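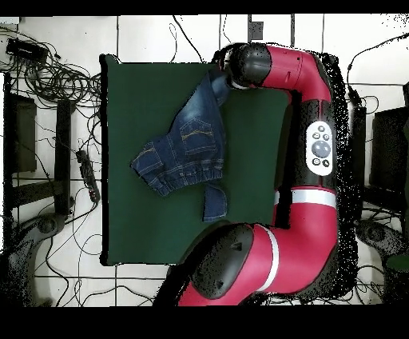
Denim task, gripper at the raised upper corner of the garment.

Forum: Teleoperation and Demonstration Methods
Thread: Hand guidance or remote control for garment folding

mallet_lab
Posted 29th August

Our group at Nolitham is preparing a set of demonstrations for folding jeans on a floor mat. The current protocol, Prarketti, calls for 416 demonstrations per garment type. We would welcome the views of members on whether these should be recorded by hand guidance, with the operator moving the arm directly, or by remote control from a second station. The garment is presented crumpled, and the operator must find a corner, lift it, and lay the leg flat before the first fold.

Trorkix_support
Reply 1

Our recommendation for soft goods is remote control. When an operator holds the arm, the operator's hands and sleeves enter the camera view, and a policy trained on those recordings may perform poorly when the hands are absent. Remote control keeps the view consistent between training and use.

seamline
Reply 2

I must respectfully disagree with the previous reply. Denim is heavy, and the waistband resists the gripper. During hand guidance the operator feels that resistance through the arm and slows down accordingly. In our own trials, operators on the remote station pulled too quickly and the cloth slipped. We discarded 92 recordings for that reason alone.

gridpoint_ops
Reply 3

Could seamline please state whether the remote station had force feedback? The comparison is of limited value without that information.

seamline
Reply 4

It did not. I accept the point. The budget did not allow for it, and I suspect many laboratories are in the same position.

foldbench
Reply 5

We maintain a collection of 962 folding demonstrations, recorded by both methods. Remote recordings were smoother in the long sweeping motions. Hand-guided recordings were better at the initial grasp, particularly where only a narrow twist of fabric could be taken. Please record the method used in the notes for each file. We neglected to do so in our first release and the correction took almost 2 months.

mallet_lab
Reply 6

Thank you all. We are now considering hand guidance for the grasp and remote control for the fold, stored as separate segments under one garment number.

Trorkix_support
Reply 7

We would advise caution. Joining segments from two methods can leave a pause at the boundary, and the trained arm may learn to stop there with the cloth in the air. If you proceed, trim the pause before training and keep the untrimmed originals.

mallet_lab
Reply 8

Noted. The trimming procedure will be added to the draft protocol, and the draft will be posted in this thread for comment.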